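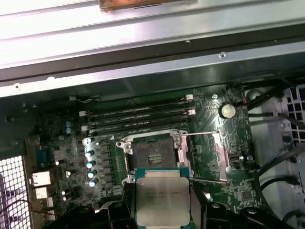

Tuesday, bench notes, Bundeo trial

Okay, so the Bundeo kit is on the arm and I spent the whole morning with it on CPU work. For anyone picking this up cold: Bundeo is the finger and wrist camera kit Kurnley has lent us for the Cekingate refurb job. The hardware is $1273 if we keep it, and they want another $625 for the year of support. The arm itself is ours, so those prices don't touch it.

I started with the job I was most scared of, carrying a Xeon down to an open socket. The fingers take the processor by its edges and leave the heat spreader clear, and I love that, it means I can still see the print side on the camera and tell which way up I've got it (reading the print is another matter, it blurs badly when you're that close). Grip force is on the lowest preset. I tried the next one up on a dead chip and didn't like the sound it made!

Moving in over the pins I drop to the slowest speed and keep one hand on the stop button. Kurnley's quick start guide skips all this and goes straight from "teach pick point" to "teach place point", as if the bit in between looked after itself.

Things to do before each run, the way I've settled on it:

1. Load plate and lever fully open before the arm comes anywhere near. Check by eye, don't trust the last person (me included).

2. Cables tucked back on the coin cell side. There's a bundle over there that likes to creep in over the board.

3. Hover with the fingers over the socket and look at the picture before going lower. I use the rail and the DIMM slots as my straight lines. If the slots run level across the view, the wrist is square to the board. The silkscreen next to the slots is a good focus check too: if I can read DIMM2_CPU1 then the lens is fine.
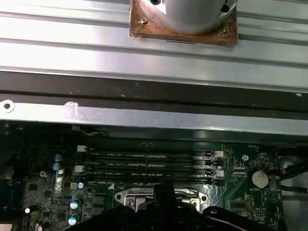
Lighting and the camera

My biggest gripe. Auto exposure is set up for the whole view, and with a dark green board and big black fingers in it, the shiny stuff gets no mercy. Come in at a steep tilt and the inside of the socket goes pure white. You can see the retention frame and the fingertips fine, and then there's a glowing rectangle exactly where you want detail. I turned the bench lamp toward the wall and that helped some. Fixed exposure is in the menus, three levels down, and it forgets itself on every power cycle. I've put that on the list for Kurnley.

The tilt does have one thing going for it, you get a great look at the ridged pads on the fingertips. Mine came up with a bit of grime after the morning's runs, so wipe them with IPA at lunch, please. 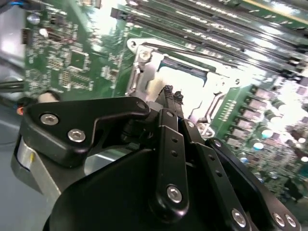
Afternoon notes, written up by bench 2, Gilbert building

Went for the straight-down view after lunch, with the case turned so the slots run up and down, one bank each side of the socket. Much happier! The straight-down approach gives me the whole board with the heatsink on the chipset and the power supply up top, so I always know where I am, and the fingers have room between the two banks. The one catch is that the fingers hide part of the processor right when I'd like to see all of it, so I've been backing off a touch, looking, and coming down again.

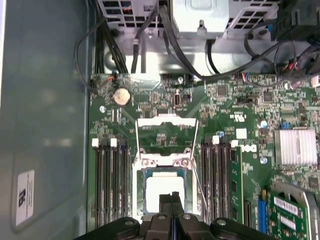 I also tried teaching the same approach from scratch a second time to see how long it takes once you know the menus. Still slow. The jog steps are either too coarse or painfully fine, and I kept overshooting sideways toward the slots. No damage, but I'd want a middle step size before letting the new folks loose on it.

Where I'm at with the money question: fingers, yes. I'd pay for those tomorrow. Camera, only if they sort the exposure. The support plan I'm lukewarm on. I sent them 2 questions last week and the replies were friendly but mostly told me to update the firmware, and I had.

Still to do:
- ask if the kit is sold without the camera
- fixed exposure through a reboot (see gripe)
- RAM modules, haven't touched those with the arm yet
- spare pads, what do they cost and do they come in softer

Arm is parked and powered down. Dead Xeon is in the tray marked SCRAP, please leave it there, I need it in the morning.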